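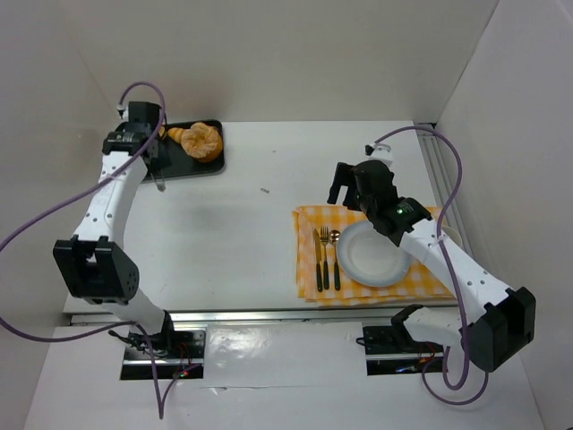

The breakfast bench at Kinyua, with a place laid and two pieces of bread on the tray.

A day out at the Kinyua catering works
Nov 30, 2019

Print this page | E-mail this to a friend

I'd been on the waiting list for the Kinyua open day since September, so when the e-mail came through I said yes before I'd even looked up the trains (two changes and a bus, if you're thinking of going). Kinyua make up breakfasts and light lunches for hotels and conference places, and for the last year or so they've been trying out robots on the tray line. My mum did that kind of work for most of her life and I did two summers of it myself, so I was very keen to see what it looks like now.

They take you round in small groups. Ours was led by Kimutai Kaijage, who started there as a packer and now looks after what they call the arm benches. He's a lovely guide, very patient with daft questions, and I asked most of them!

First you get the bakery side, which is much as you'd expect – hot, loud and smelling so good that I wished I'd had a bigger breakfast. On a busy morning they send out 1696 trays, and the bulk of those are still put together by people standing at a long belt. I recognised the shuffle straight away. You take half a step left without noticing, all day long, and by the end of the week your hip knows about it.

Then you go through to the benches, and it's suddenly much quieter. Each one is a white box with low sides and a pair of white arms in it, made by a firm called Arkov. The job is the bread and the place setting: a yellow and white checked napkin, a plate, and a knife, fork and spoon with black handles. One arm sees to the bread tray while the other works over by the plate. I could have watched for an hour. The bread is the hard bit, according to Kimutai, as no two pieces are the same shape and a sugary twist doesn't like being squeezed. Plates are easy by comparison. Napkins he just rolled his eyes at.

What I really wanted to know was what had happened to the people. There are 87 on the early shift, the same number as before, though I did ask whether that would still be true in a couple of years and the answer was a fair bit vaguer. For now, 3 of the old belt crew have trained up as bench minders and the rest rotate. You do a spell on the belt, then a spell minding, which means keeping the trays topped up, wiping down, and stepping in when an arm gets itself in a muddle.

I got chatting to Vikas Kaushik in the canteen afterwards, who was on his break and didn't seem to mind me plonking myself down opposite. He likes the minding for his back's sake. He's less fond of how much of it is waiting. On the belt you talk to the person next to you the whole time, and at the benches you're on your own with one eye on the arms, so he goes home less sore but a bit fed up. He also said the pay is the same for both jobs, and he reckons minding ought to be worth more as there's so much to learn. I thought he had a point, and I put it on my feedback card.

The benches don't beat a good packer for speed, by the way. Kimutai was quite open about that. The best day so far is 873 settings across all of them, and a quick pair on the belt would laugh at it. Where they do help is the start of the shift, when it's hard to get anyone in.

There's a little shop on the way out, where I bought far too many buns, and a display about the sister site at Tovberg, which is getting its own benches next. Parking looked tight but there's a free minibus from the station. Wear flat shoes, and take your rings off before you go as they'll only make you do it at the door. The hair nets suit no one.

Print this page | E-mail this to a friend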